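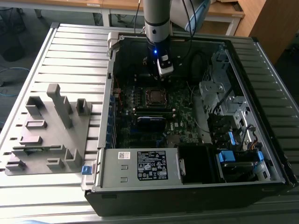 The Case for the Office Tower

Retired business desktops are sold by the pallet, and most of them are worth opening before they are written off. The refurbishing shop at Fedlow takes in 2000 a year, nearly all from leasing returns, and its bench procedure has changed little over that time. The side panel comes off first. The tower is then laid flat, open side up, so that the board sits level and nothing hangs from its connector.

Office machines of this type reward the position. On many Dell units the parts meant to be handled are marked in blue: the clips that hold the expansion cards, the tabs on the drive bays, the release at the power supply. A technician can clear the slots and bays without picking up a screwdriver. Fedlow allows 12 minutes for a full strip, including the heat sink.

The processor socket takes the most care. With the cooler removed, old thermal compound is wiped off with a lint-free cloth and isopropyl alcohol before the retention frame is lifted. Pins or contacts are checked under a lamp at a low angle. A bent contact is the most common cause of a board being scrapped at this stage, and it usually dates from an earlier repair.

Memory comes next. Modules are pulled, the slots are blown out with dry air, and a known good pair is fitted for testing. Bajwa, which supplies tested modules to the trade, recommends four passes of a memory test before a machine is released. Fedlow runs two and has seen no difference in returns.

Power supplies are sorted by label. Wattage and connector layout both matter, as several office lines use a proprietary main plug that will not mate with a standard ATX board. Units that fail under load are replaced whole. The shop does not open them.

Cabling is left bundled wherever possible. Drive leads are unplugged at the drive end, folded back against the cage, and checked for nicks where they cross a metal edge.

Reassembled towers run for 9 hours on the Zondby burn-in rack, starting at 4 in the afternoon, with fan speed and board temperature logged. Those that pass are graded by the condition of the case and shipped from the Mulidberg warehouse. Grade B units have scuffed panels and the same internals as Grade A.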